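Home | Syllabus | Notes | Problem Sets | Contact

Course Notes, Unit 6: Friction and Slipping on Flat Surfaces
Maxence Rolland, Donddale
Last updated: May 2, 2021

6.1 Starting point

Unit 5 treated bodies on smooth planes, where the surface pushes only at right angles to itself. Real surfaces also push along themselves. The sideways part of the contact force is called friction, written F. The part at right angles is the normal force, written N. Both act on the body at the contact, and both must appear in the free-body diagram. Leaving N off the diagram on a level surface is the most common error in Problem Set 5.

6.2 Static friction

A body at rest on a rough surface can have any friction force from zero up to a limit. The limit is

F(max) = μs N

where μs is the coefficient of static friction for the pair of surfaces. Note that μs belongs to the pair. A handbook entry that gives a value for steel alone is incomplete and should not be used in this course.

Below the limit, F is found from equilibrium. Do not write F = μs N unless the body is on the point of slipping. Graders will mark this as a method error even when the final number happens to be right.

6.3 Kinetic friction

Once sliding begins, friction is modeled as

F = μk N

directed against the relative motion. For most dry pairs μk is smaller than μs. The model ignores sliding speed, which is acceptable at low speeds and poor at high ones. Lubricated contacts follow different rules and are left to Unit 9.

6.4 Worked case

A crate weighing 2,000 N rests on a level floor. The coefficients are μs = 0.40 and μk = 0.30. A horizontal pull P is applied.

Vertical equilibrium gives N = 2,000 N.
The static limit is 0.40 × 2,000 = 800 N.

If P = 500 N, the pull is below the limit. The crate stays at rest and F = 500 N.

If P = 877 N, the limit is exceeded. The crate slides and F = 0.30 × 2,000 = 600 N. The net force is 277 N in the direction of the pull. Taking g = 9.8 m/s², the mass is 204 kg and the acceleration is 1.36 m/s².

Students who use 800 N for friction in the second part obtain a net force of 77 N. The static value has no place in the calculation after slip.

6.5 Tilt test

Place the body on a board and raise one end slowly. With the board at angle θ, the weight W has a component W sin θ down the slope and W cos θ into it. At the point of slipping,

W sin θ = μs W cos θ

and therefore μs = tan θ. The weight cancels. The test needs only a protractor, and repeat readings on the same pair commonly differ by a degree or more. Report the mean and the spread. Wipe both surfaces before every reading and start each time from the same mark on the board.

6.6 Slipping or tipping

A tall body may tip before it slips. Take a uniform block of base width b and height h, pulled horizontally at its top edge. The block tips about its leading bottom edge when

P h = W b / 2

so the tipping pull is W b / (2h). The slipping pull is μs W. The smaller of these decides what happens first. Tipping governs when b / (2h) is less than μs. Lowering the line of pull raises the tipping load and leaves the slipping load unchanged. The Windcombe lab sheet uses this result in Part 2, with the pull applied at mid-height. Replace h with h/2 before comparing.

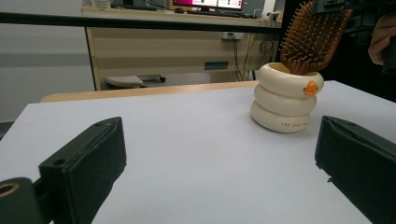

For bodies that are not uniform, measure b/2 from the tipping edge to the vertical line through the center of gravity. The rest of the method is the same. Problems 6.11 to 6.14 need this change.

Contact: M. Rolland, Donddale | © 2021 | Back to top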